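Obed Quartey
27/06/2018

Two grippers, one dish rack. Thread on what I learned swapping fingers and controllers on our two-arm table. 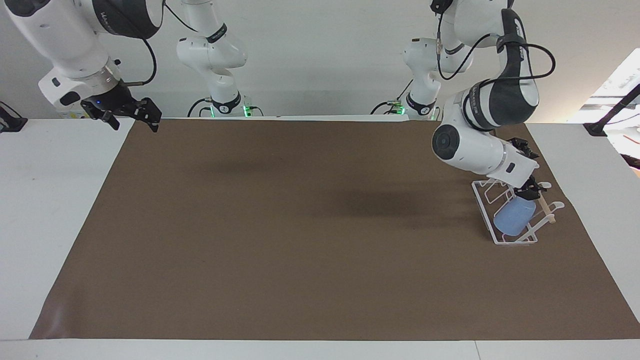 Left arm going into the rack, right arm parked open over the far corner.

Background for people who don't follow me. Two arms, one table, a brown paper mat, household stuff to pick up. I've been comparing two sets of fingers and two controllers. The task is unloading a wire dish rack, and it is harder than it sounds.

The finger sets: Sosach makes a stiff one with a flat pad. Rukley makes one with a bit of give and a ribbed pad. Both bolt to the same two-finger body, so the swap is four screws per finger and a recalibration.

I'm not going to say which set was on for the photo. People were guessing in replies to my last thread and getting it wrong with great confidence.

Why a wire rack. Everything we had done before was objects on a flat surface, and any decent gripper looks good on a flat surface. A rack has loops and hooks sticking up between you and the thing you want. Your fingers have to go down into the gaps, open, close and come back out without taking the rack along.

Most of our failures were exactly that. The grasp was fine, the object was held, and the whole rack came up off the mat with it.

Sosach first. The stiff fingers are thin at the tip, so they fit between the wires easily. If the approach is right, it works every time. If the approach is off by a few millimeters, a tip lands on a wire and the arm faults on force. You clear it and start over.

Rukley next. Thicker at the tip, so fewer places it can go in. But when it touches a wire it bends and slides off instead of stopping the arm. I had far fewer faults. I also had more cases where it slid off the wire and onto the wrong object.

Cups. Plastic cups want to be grabbed by the rim, one finger inside and one outside. When the cup is lying tilted the rim is facing sideways, so the wrist has to come around a long way. The Rukley pads hold the rim better. The Sosach pads hold it too, but the cup can rotate between them on the way up.

Turning the grip force up doesn't help with the rotation. It squeezes the cup out of round and then you have a different problem.

Wooden handles. I expected these to be the easy part. A handle leaning in the rack is at whatever angle it feels like, and if you close on it with the fingers straight down, you only get a small patch of contact. Then it swings. The ribs on the Rukley pads help some. Matching the wrist to the angle of the handle helps a lot more, with either finger.

That one is a controller and planning question more than a gripper question, so on to controllers.

Controller one is the Eshun box. It's the older of the two. Runs the arms in plain position mode with a force limit. Very repeatable. It does what you told it, including when what you told it was wrong.

Controller two is Cumora. It does compliance at the wrist, so the arm gives a little when it meets something. Setup took me most of a day. The manual is good for the first half and then refers you to a chapter that isn't in it. I wrote to them and they sent the chapter the next morning, so credit for that.

How I ran it: 8 rack layouts, each one drawn on paper and reset by hand. Every finger set got every layout on both controllers. An attempt counted as good if the object came out, the rack stayed where it was, and the arm didn't fault. I logged the cause of each failure in one line.

I'm not posting success percentages. The layouts were reset by hand and I know I got neater at it as I went. The order of the four combinations is solid, the exact numbers are not, and numbers get screenshotted without the rest of the thread.

The order, best to worst:
Sosach fingers on Cumora
Rukley fingers on Cumora
Rukley fingers on Eshun
Sosach fingers on Eshun

So the stiff fingers came first and last. On the position controller they fault on every small error. Put some give in the wrist and the same fingers are the best thing I have, thin enough to get in anywhere and no longer punished for brushing a wire.

If you can only change one thing on a setup like ours, change the controller. I would not have said that in the spring. I spent the spring ordering fingers.

Cost came up last time. Going by our quotes, the Cumora upgrade was $2,000 more than the finger set. We already had both arms and the gripper bodies. If you're starting from nothing your math will be different.

Pad wear. The Rukley ribs started to round off at the edge where they rub on coated wire. Still usable. The Sosach pads show some scuffing and that's all. I keep a spare set of both now.

Cable routing, which I get asked about more than grippers. The cable runs down the outside of each arm with enough slack for the wrist to turn. Too little slack and it tugs on the last joint, which the compliance controller reads as contact. I lost an afternoon to that. The arm kept backing away from nothing, very politely.

Fix was to loosen the cable at the wrist, run the full range of each joint by hand, and tie it at the tightest spot. Check both arms. They do not route the same because they don't work the same side of the table.

Two arms or one? For unloading, one is enough most of the time. We park the other over its corner with the gripper open. Where I do want it is to hold the rack still. I tried it: one gripper pinches the rim wire, the other does the pick. Lifted-rack failures went away completely in the 3 layouts I tested it on.

The downside is that both arms are now in a small space, and the planner gets slow and cautious. Some picks took long enough that I went and got coffee. I haven't decided if it's worth it.

I also tried putting something grippy under the rack. That works well and costs almost nothing. I took it out again because I want the fingers to be the thing being tested, but if you just need your dishes moved, do that.

The mat. Bare white table gave us glare and white wire on white table was a mess for the vision side. Brown paper is dull and the wire shows up against it. Shadows are still a problem. The arm throws a soft one next to the rack whenever it reaches over, and our segmentation used to think the shadow was an object. Retraining with shadows in the data took care of most of it.

Someone will ask about suction. Tried it on cups a while ago. Fine on the side of a smooth cup, no use on a wooden handle, and the cup body is too wide to go between the hooks. I took it off and haven't put it back.

Someone will also ask about three-finger hands. We don't have one. If you do and you've put it into a wire rack, tell me how it went, I'd like to know.

Things I would do differently: log wrist angle on every attempt from the start. I added it halfway through and then had to go back and rerun the early layouts. Also photograph every layout after reset. My paper drawings are not as good as I thought they were.

Next up is forks and spoons lying flat in the bottom of the rack. I've tried it a few times with the Sosach fingers. The tips reach, but there isn't room to open them once they're down there. I may grind a spare pair narrower – it's that or pull from the end of the handle, and the planner hates that.

Plan is to have that done in August. I'll add it to this thread and not start a new one, since the last two got separated and people only found half.

Layout drawings and the failure log are cleaned up except for one sheet with coffee on it. Reply if you want them and I'll send a link when they're up.

Adding one from the replies: yes, both finger sets were recalibrated after every swap. Yes, every time. It's a short routine, you close on a gauge block and save the offset. Skip it and the Sosach set will be off just enough to hit a wire.

Another one: grip speed. I close at the same slow speed for everything. Faster closing knocked leaning handles over before the second finger arrived. On upright cups I couldn't see any difference, so I left it alone.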